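Skusum Flat Sheet and Blue Top Cloth

Last updated: October
Reading time: 2 minutes

We've been selling bed linen at MacAulay long enough to know that most people want to feel a sheet before they buy it, and we're happy to let you. Come by any Thursday, walk down under the long row of ceiling lights, and ask for Jhair Sánchez. He'll gladly open up as many sheets as you like (he refolds them faster than the rest of us, too!). 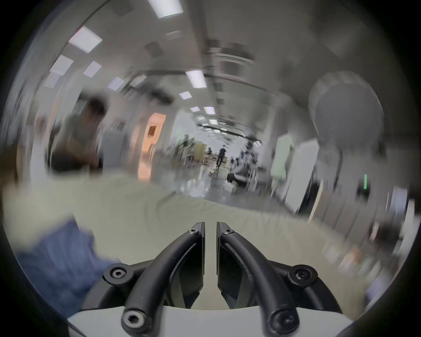

The flat sheet

The Skusum flat sheet in sage green is our steady favorite. It's a big, generous sheet with an easy drape, and it does crease a little when it comes out of the packet – we rather like that, but a warm iron takes care of it if you don't. There are small light-blue tabs on the edge, so you can find the top of the sheet when you're making the bed half asleep. Ask for item 3411.

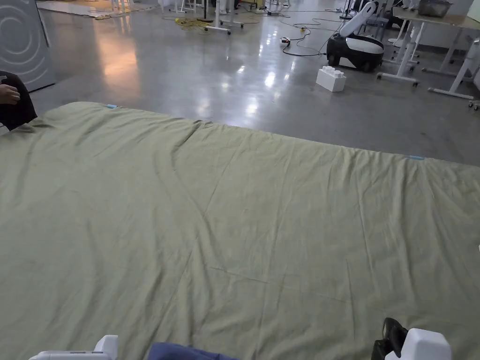
Sage green flat sheet, opened out on the floor. Note the light-blue tabs along the far edge.

The blue top cloth

The blue cloth is the smaller piece, and it goes over whatever you already have on the bed. Lay it flat across the middle, or leave it by the foot for the dog, or pull it up over your knees with a book – it's a very forgiving thing to own. Item 183, sold singly, and it washes happily with the sheet. 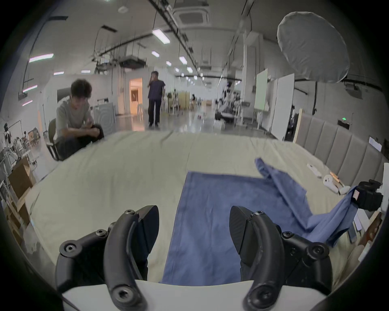

Blue cloth over a pale cream sheet, with the gray channel-stitched headboard at the side.

Both pieces come in a cotton bag from Indiveck, and we keep some 15 of each in the back room. If we've run out, leave us your number and we'll call.

Comments

marnie_k: Bought the sage one for our guest room and now I want it for ours. Do the tabs come off?

MacAulay shop: Hi Marnie! They're stitched in, but a seam ripper will do it.

Tolliver: Is the blue the same blue as the Umeck pillowcases?

MacAulay shop: Close, a touch different in daylight. Bring a pillowcase along and hold them together.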